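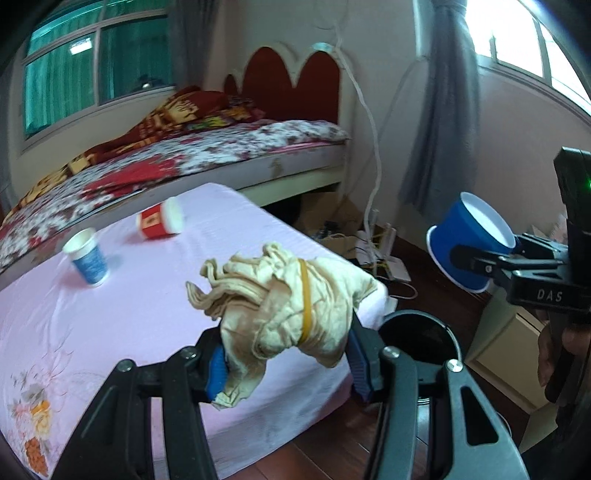 One respondent in Jiletbridge told us that she did not think of the paper cups in her bedroom as mess at all, and that if we had asked her to list what was out of place she would have started with the blankets. Other respondents made similar remarks, and they affected how we coded the material.

4.2 Disposable items in sleeping rooms

The Prunis household survey covered 14 homes, eight in Brandport and six in Jiletbridge. All of them had at least one room used mainly for sleeping. The item log for these rooms holds roughly 3,000 entries. Bedding and clothing make up most of the log and are treated in 4.1. This section deals with a smaller group: paper cups, wrappers, tissues, rubber bands and other light items that are bought to be used once or a few times and then thrown out.

We had expected to find these items mostly in kitchens. The pilot visits in December suggested otherwise. In several homes the kitchen was cleared after each meal by whoever had cooked, while the bedroom was cleared only when the bed was needed. Paper cups were the most common disposable item logged in sleeping rooms. They were found on beds, on tables, on window ledges and on the floor next to the bed, both upright and on their sides.

The position of a cup turned out to matter for what people did with it. During the tidying sessions, residents were asked to put the room in order as they normally would, with no list and no time limit. Upright cups were often picked up, looked into and put down again in a new spot, usually nearer the door. Cups lying on their sides were more often taken straight to a bin or stacked into another cup. When asked about this afterward, most residents said they had not noticed doing it. One said that a cup on its side had to be empty and there was no point in checking.

Color and pattern played a part in homes where several kinds of cup were in use. In one Brandport home each child had a color, and a blue cup would be kept through the day even when it had been knocked over. In the Ramasamy boarding house, which we count as one home, cups with a printed pattern were saved for visitors and plain ones went out the same evening. We did not plan for this and the log sheet had no field for color until the second round of visits, so the earlier entries cannot be compared on this point.
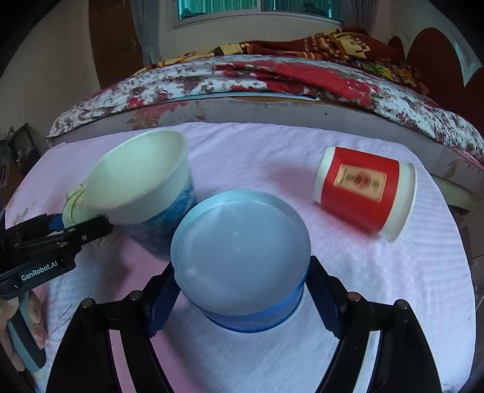 Figure 3. Paper cups on a cloth-covered table, with a bed behind.

Small cloth items behaved differently from cups. Socks, gloves and cleaning cloths were often rolled or bunched and left among the disposable items, and in the first coding pass they were sometimes entered as waste. We corrected these entries by going back to the session notes. Where the notes did not say what the cloth was, it was entered as "cloth, other" – a category that is larger than we would like. Bundles held with a rubber band were entered as one item, with the band noted separately only if it was taken off during the session.

Tables and beds were both used as places to sort things. In rooms with a table close to the bed, residents tended to collect the cups on the table first and deal with the bedding after. In rooms without one, the bed itself was used, and the cups had to be moved again before the blanket could be folded. This added a step, and in two homes it added several. Residents did not describe it as extra work.

Bins were less important than we had assumed. A bin within reach of the bed shortened the route, but it did not raise the share of cups thrown out during a session. Some residents kept a bedroom bin for tissues and hair only and carried cups to the kitchen past it.

Agreement between the two coders was checked on 50 entries taken from the sleeping rooms. Most of the differences concerned cloth items, as described above. There were 2 disagreements about cups, both over whether stacked cups should be entered singly or as a stack. We enter them singly throughout, including in the totals given in 4.4.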